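Wohnung vor dem Verkauf herrichten: Welche Haushaltstipps etwas taugen und welche man sich sparen kann

Von Randi Tveit
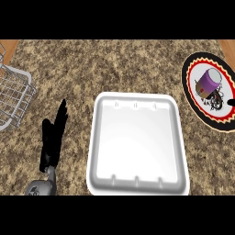 Der Apfelkuchen im Ofen

Fangen wir mit dem ältesten Tipp an, weil er in jeder Liste steht. Vor der Besichtigung einen Kuchen backen, dann riecht es nach Zuhause und die Leute bieten mehr. Ich habe noch keinen Käufer getroffen, der wegen eines Kuchens einen Kreditvertrag unterschrieben hätte. Getroffen habe ich dagegen etliche, die sich beim Geruch von Zimt oder Duftkerze gefragt haben, was hier überdeckt werden soll. Ich frage mich das auch jedes Mal.

Wer den Geruch der eigenen Wohnung loswerden will, muss an die Quellen. In der Küche sind das meistens der Filter der Dunstabzugshaube, die Dichtung der Spülmaschine und der Abfluss. Metallfilter legt man für eine halbe Stunde in heißes Wasser mit Spülmittel und einem Löffel Soda, danach gut abspülen und trocknen lassen. Bei Aluminium bitte kein Soda, das wird fleckig und grau; da reicht Spülmittel und etwas mehr Geduld. In die Spülmaschine dürfen viele Filter laut Anleitung, schöner werden sie davon nicht unbedingt. Aktivkohlefilter in Umlufthauben werden in der Regel ersetzt. Es gibt auch solche, die man im Backofen regenerieren kann, das steht dann dabei.

Am Tag selbst: Fenster auf, quer durchlüften, zehn Minuten, Fenster zu. Mehr Duftkonzept braucht eine Wohnung nicht.

Backpulver und Essig im Abfluss

Es schäumt, also muss es wirken. So ungefähr lautet die Beweisführung. Backpulver und Essig neutralisieren sich weitgehend gegenseitig, übrig bleibt eine Brühe, die weniger kann als jede der beiden Zutaten für sich. Gegen einen langsamen Abfluss hilft der Pömpel, und wenn der nicht hilft, schraubt man den Siphon ab. Eimer darunter, Überwurfmuttern von Hand lösen, Inhalt ausleeren, mit einer Flaschenbürste durch, Dichtungen richtig herum wieder einsetzen. Anschließend Wasser laufen lassen und mit einem Stück Küchenpapier um die Verschraubungen wischen. Auf dem Papier sieht man jeden Tropfen, auf dem Kunststoff übersieht man ihn.

Käufer drehen übrigens Hähne auf. Manche schauen auch in den Unterschrank. Ein sauberer Siphon macht dort mehr Eindruck als die Zitronen in der Glasschale.

Essig überhaupt

Essig gilt in den Ratgebern als Universalmittel, und genau so sehen manche Bäder dann aus. Auf Marmor und anderen kalkhaltigen Steinen hinterlässt er matte Stellen, die man nicht mehr wegwischt. Zementfugen greift er an, vor allem wenn man ihn unverdünnt einwirken lässt. Auch manche Armaturenbeschichtung nimmt ihn übel. Granit verträgt mehr, die Imprägnierung darauf aber nicht immer, und wer weiß bei einer übernommenen Küche schon genau, welcher Stein verbaut wurde.

Mein Vorschlag für Arbeitsplatten aus Stein: lauwarmes Wasser, wenig neutrales Spülmittel, weiches Tuch, mit klarem Wasser nachwischen, trockenreiben. Das Trockenreiben lassen alle weg und kaufen sich dann einen Steinpfleger gegen die Schlieren.

Für Kalk an Glas und Chrom nehme ich Zitronensäure, kalt angerührt, kurze Einwirkzeit, viel Wasser hinterher. Fugen vorher nass machen, dann saugen sie weniger Säure auf. Säure und Chlorreiniger kommen niemals zusammen, auch nicht nacheinander ohne gründliches Spülen.

Silikonfugen: erneuern, nicht bleichen

Schwarze Punkte in der Fuge an der Wanne gehen mit Schimmelentferner manchmal weg. Sitzen sie im Material, kommen sie wieder, gern in der Woche der zweiten Besichtigung. Eine neue Fuge kostet wenig und ist an einem Nachmittag gemacht. Alte Fuge mit dem Cutter an beiden Flanken einschneiden, herausziehen, Reste mit Fugenkratzer oder Silikonentferner abnehmen. Der Untergrund muss trocken und fettfrei sein. Abkleben, Sanitärsilikon gleichmäßig ziehen, mit angefeuchtetem Fugenglätter abziehen, Klebeband sofort entfernen. Danach bleibt die Dusche mindestens einen Tag unbenutzt, besser so lange, wie es auf der Kartusche steht.

Ottar Lundgren, der mir seit Jahren bei solchen Sachen widerspricht, füllt die Wanne vor dem Verfugen mit Wasser, damit sie sich setzt. Da hat er ausnahmsweise recht. Das Wasser bleibt drin, bis das Silikon ausgehärtet ist.

Weiße Farbe löst alles

Wirklich? Frische Wände sehen ordentlich aus, das bestreite ich nicht. In einer verwohnten Wohnung lohnt sich der Eimer Farbe fast immer. Aber ich habe eine Wohnung in Sarkgate gesehen, in der genau eine Ecke des Schlafzimmers frisch gestrichen war, gut erkennbar am helleren Weiß. Rhodri Skyrme, der dort mit mir durchging, hat das Messgerät herausgeholt, noch bevor er den Mantel auszog.

Einen Wasserfleck überstreicht man mit Sperrgrund, sonst schlägt er gelb durch. Vorher muss allerdings geklärt sein, woher das Wasser kam. Und wer von einem Feuchteschaden weiß und ihn beim Verkauf verschweigt, kann sich später auf den Gewährleistungsausschluss im Vertrag womöglich nicht berufen. Ein Haushaltstipp ersetzt da kein Gespräch mit dem Notar oder einem Anwalt. Rechnungen der Reparatur aufheben und zeigen, das beruhigt die Leute deutlich mehr als Farbe.

Dübellöcher: Spachtelmasse, keine Zahnpasta. Zahnpasta schrumpft, bröselt und nimmt die Farbe anders an als die Wand. Loch aussaugen, Fertigspachtel hinein, leicht überstehen lassen, nach dem Trocknen mit feinem Papier plan schleifen. Bei tiefen Löchern zweimal.

Was Home Staging kostet und was es bringt

Das Büro Solberg hat mir für eine Dreizimmerwohnung ein »Basispaket Küche und Bad« angeboten, Handtücher, Holzbrett, Kräutertöpfe, ein Nachmittag Arbeit. Rund 321 Euro. Auf meine Frage, um wie viel der Preis dadurch steige, bekam ich einen Prozentsatz genannt und auf die nächste Frage, woher der stamme, ein Lächeln. Vielleicht stimmt er ja. Prüfen lässt er sich schlecht, dieselbe Wohnung wird nun einmal nicht gleichzeitig mit und ohne Kräutertöpfe verkauft.

Ich habe das Geld anders ausgegeben. 238 Euro gingen an einen Tischler, der zwei Innentüren gerichtet und die verzogene Schublade neben dem Herd wieder gangbar gemacht hat. Ob das den Preis erhöht hat, weiß ich genauso wenig. Die Türen schließen jedenfalls, und davon hatte ich vor dem Auszug auch noch etwas.

Wer es selbst versuchen will: Schleift eine Tür am Boden, zuerst die Bänder prüfen und die Schrauben nachziehen. Bei vielen Zimmertüren genügt eine Unterlegscheibe auf dem Bandstift, dann sitzt das Blatt etwas höher. Hobeln ist der letzte Schritt und wird von eiligen Menschen gern als erster gemacht. Bei Küchenfronten mit Topfscharnieren sitzen die Stellschrauben innen am Scharnier. Immer nur eine Vierteldrehung, Tür schließen, schauen, weiter.

Lampen

Alle Leuchtmittel in einem Raum in derselben Farbtemperatur, das ist der eine Tipp aus der Staging-Ecke, den ich ohne Murren übernehme. Warmweiß und Kaltweiß nebeneinander lassen jede Küche schäbig wirken. Auf der Packung steht der Wert in Kelvin, für Wohnräume nehme ich 2700. Defekte Leuchtmittel ersetzen, Lampenschirme abstauben, Strahler an der Haube nicht vergessen.

Dass man nachmittags um drei sämtliche Lampen einschalten soll, halte ich dagegen für Theater. Bei einem dunklen Flur, bitte. Im Südzimmer wirkt es, als wolle man etwas beweisen.

Schränke ausräumen, aber wohin damit?

»Räumen Sie die Hälfte aus«, heißt es. Der Keller ist dann so voll, dass man die Heizung nicht mehr zeigen kann, und die wollen alle sehen. Besser früh anfangen und wirklich weggeben, was nicht mit umzieht. Ich habe im Februar begonnen und war trotzdem zu spät dran. Ein Lagerabteil lohnt sich nach meiner Rechnung nur, wenn der Umzugstermin feststeht; sonst zahlt man Monat für Monat für Fonduegabeln.

In Küchenschränken die Böden auswischen und die Bodenträger kontrollieren. Klebrige Fettschichten auf Hängeschränken lösen sich mit ein paar Tropfen Speiseöl auf Küchenpapier erstaunlich gut, danach mit Spülmittelwasser nachwischen. Das hielt ich lange für Unsinn. Torunn Viklund hat es mir an ihren eigenen Schränken vorgeführt, seitdem mache ich es auch so, zumindest auf lackierten Flächen. Auf geöltem Holz erst an einer Stelle probieren, die keiner sieht.

Unterlagen in die Schublade

Zum Schluss etwas, das in den Putzlisten fehlt. Legen Sie die Bedienungsanleitungen der mitverkauften Geräte zusammen, dazu Rechnungen, den Energieausweis und die letzten Protokolle der Eigentümerversammlung. Ein einfacher Ordner genügt. Den Energieausweis müssen Sie bei der Besichtigung ohnehin vorlegen können. Bei Geräten, die älter sind als die Küche selbst, schreiben Sie das dazu. Mein Backofen hatte eine Macke bei der Zeitschaltuhr, ich habe es auf einen Zettel geschrieben und den Zettel obenauf gelegt. Die Käuferin hat ihn gelesen, genickt und nach der Heizkostenabrechnung gefragt.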